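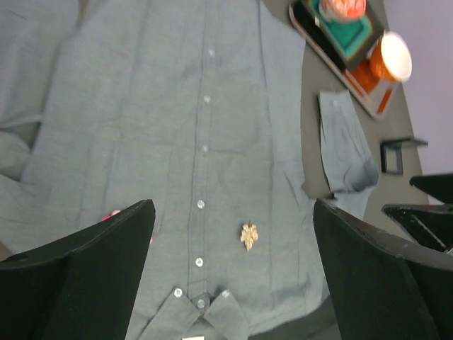
Venla Oksanen writes that I have been soaking my peas wrong all these years, that the water should be changed before bed and again in the morning, and that no soup of hers has ever needed baking soda.

Home Kitchen Diary Soups Breads Preserves Contact

Print this entry | E-mail to a friend | 5 comments

2019-01-08

Well, I read Venla's note over my first coffee and went straight to the pot to look at my peas, which had been sitting in the same water since supper last night (with the soda in, I'm afraid). I changed it, feeling a bit told off, and changed it again at ten for good measure. She is usually right about soup. She was right about the bay leaf, and she was right about not salting until the end, though I held out on that one until August.

So, pea soup. It is very cold here and the wind has been coming straight off the lake, and I had the ham bone from New Year's taking up half the freezer. I used the whole dried yellow peas from Zaltumico, not the split ones. The split ones go to porridge if you so much as turn your back, and while I don't mind that for a weekday lunch I wanted something with a little body to it this time. They'd been in the cupboard longer than they should have, and old peas take forever - so I allowed the whole afternoon and it's a good thing I did.

One onion, chopped, cooked slowly in butter until it had a bit of colour. Then the bone, the peas, two litres of cold water and a good spoonful of marjoram. I skimmed it for the first 20 minutes, turned it right down and left the lid tilted. My Litance stove has one burner that will hold a proper low simmer and three that won't, so the kettle had to wait its turn on a back burner and complained about it.

At three the peas were still like gravel. At four they were like slightly nicer gravel. I rang Toivo Savolainen, who laughed at me and asked whether I'd bought them the year the old Bravo closed, and I said possibly! He told me to keep going and add boiling water if it got thick, never cold. By half past five they had begun to give, and by six the skins were coming loose and floating up, and the kitchen smelled just the way it should. I picked the meat off the bone, burned my fingers, and stirred it back in with a pinch of salt. It hardly wanted any.

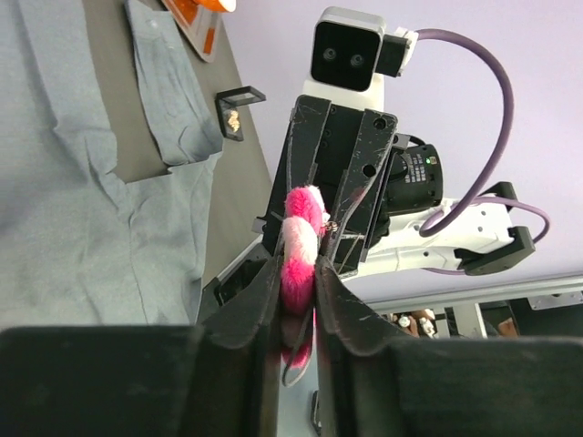
Fuzzy, in pink and white.

We had it with mustard on the side of the bowl, the hot kind, and rye bread that I will not boast about. I weighed the flour this time, 494 grams, and it was still a heavy little loaf with a crust that fought back. I think my starter is sulking in the cold. I've moved it to the shelf over the fridge and fed it twice and we'll see how it looks by the weekend. Toasted, with plenty of butter, the bread was perfectly fine, and there is enough left for breakfast.

Toivo came by after all and had two bowls, and took a jar home for his lunch. He thinks a spoonful of the mustard ought to go into the pot itself. I don't agree, but I tried it in the bottom of my own bowl when he was putting his boots on and it wasn't bad at all. I may do it that way with the leftovers, and I suppose I'll have to tell him.

Still to do: answer Venla and admit about the soda. Ask whether she soaks in the fridge or on the counter, because she didn't say. Buy marjoram, I used the last of it. And find out if the shop in Vumness still carries those smoked hocks, as I've no more bones now and there is half a bag of peas to use up before they get any older.

Share (20) | Print this entry | E-mail to a friend

Older entry Newer entry Back to Soups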